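Brallow Neighbours – Home and Garden Help

Wood floor or table top, how to remove the grey haze after oiling?

Posted by Niltonine, 8/13/26
218 views

Hello to all. I hope this is the right section, I was not sure if it belongs to Cleaning or to Repairs.

We moved to a flat in Gumside in February. The living room has a wooden floor made of narrow strips, light in colour, and the landlord told us it is oiled and not varnished. He left us a half tin of oil in the cupboard under the sink, without the label. He said to use it when the floor looks thirsty. I did not know a floor could look thirsty, but after the winter I understood what he means. By the balcony door it was dull and a bit rough when I walked in socks.

So I did the following. I swept, then I washed with warm water and a small amount of washing-up liquid, then I waited until the next morning. I put the oil with an old cotton T-shirt. It said nowhere how much to put, so I put enough that it was shining everywhere. I went to my sister's to sleep because of the smell.

When I came back there was a grey haze on the part near the radiator, like breath on a window. In other places it is sticky, and now dust is sitting in it. The middle of the room came out nice. I tried a dry cloth and nothing happened. I tried a cloth with vinegar, as my mother advises for everything, and I think it made one patch lighter than before.

My questions are these. Must I take all the oil off, or only from the bad places? And is it possible to do it without a sanding machine? We have neighbours below with a small baby and I would not like to make a noise for a whole weekend. Also I have a matching table top with the same strips, which I have not oiled yet, and I am now afraid to touch it.

Thank you in advance and sorry for the long text. I prefer to give too much information than too little.

3 answers

Baxter
Just sand it. You can rent a machine.

Innes Mowat

Dear Niltonine, please do not rent a machine yet. I made almost the same mistake in my first flat, and I sanded, and afterwards I was sorry, as the sanded part took the new oil differently and I could see the line for years.

I think what you have is too much oil. Hard oil has to go into the wood, and what does not go in must be wiped away while it is still wet. If it stays on top it dries as a skin. Near a radiator it dries faster on the surface and stays soft underneath. The grey colour can also come from water that was still in the wood when you oiled. One night is sometimes enough and sometimes not, it depends on how much water you used. With washing-up liquid there is one more problem, that it leaves a film if you don't rinse with clean water.

For the sticky places I would do this. Buy a white nylon pad, the kind which is sold for polishing by hand (not the green one from the kitchen, it is too rough). Put a little fresh oil on the pad, a spoonful for a piece of floor the size of a tray. Rub along the wood and not across it. The new oil makes the old one soft again. After ten minutes wipe everything with clean cotton cloths, and change the cloth when it becomes heavy. At the end the floor should feel almost dry to the hand. If it still feels wet, you have not wiped enough.

But you need to know which oil you have. A tin without label is a risk, and two different oils do not always like each other. Ask the landlord for the name. If he does not remember, then use for this work the same tin you used before.
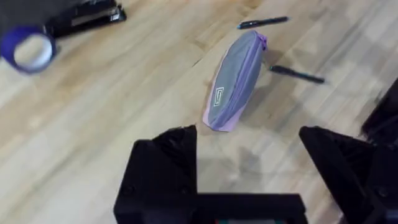

Niltonine replied under this that the landlord remembers only that the tin was blue and that he bought it at the shop behind the station, and she wanted to know if the white pad can also be used on the patch where she tried vinegar.

On the vinegar patch I would wait. Vinegar is an acid and takes away some of the oil, so probably the wood there is simply dry. Wash it with clean water, only damp, leave it for two full days with the window a little open, and then give it one very thin coat. Try first behind the sofa or in another place where guests do not look. If the colour is still different after the second coat, leave it. Light wood changes with the sun and the difference can become smaller until next year.

One thing is very important and I should have written it at the beginning. Cloths with oil can start to burn by themselves when they lie in a heap. Please do not put them in the bin in a ball. Put them in a bucket of water, or hang them open outside until they are hard.

About the table top: take a thin coat, wipe after fifteen minutes, next day look at it again. It is easier than a floor because you can walk around it and you do not have to sleep at your sister's. If you eat at it, ask in the shop whether the oil is made for tables too – some are only for floors.

Marked as helpful by 4 people

Brallow_Flat_502

I agree with Innes, mostly. I would only add that I don't wash an oiled floor with washing-up liquid at all. There is a floor soap for oiled wood, it is white like milk and you use two caps of it in a bucket. I wring the mop until it does not drip any more, and I do the room in parts, so that the water does not stand anywhere.

For the pad I used a piece of old white towel and it worked also, but it took me the whole evening and my knees were hurting. Put a cushion under them.

And if the stickiness is still there after one week, a little white spirit on a cloth will take it off. Open all the windows, wear gloves and don't do it while the heating is on. Treat these cloths the same way as the oil ones. After white spirit the wood looks very pale, so don't be scared, it gets its colour again with the next oil.

Niltonine

Thank you both. I did the part near the radiator last night with the pad and wiped it until I had no cloths left. The grey is gone from most of it. There is still a small piece by the pipe where the pad does not fit, I will try with a toothbrush. The cloths are in the bucket on the balcony.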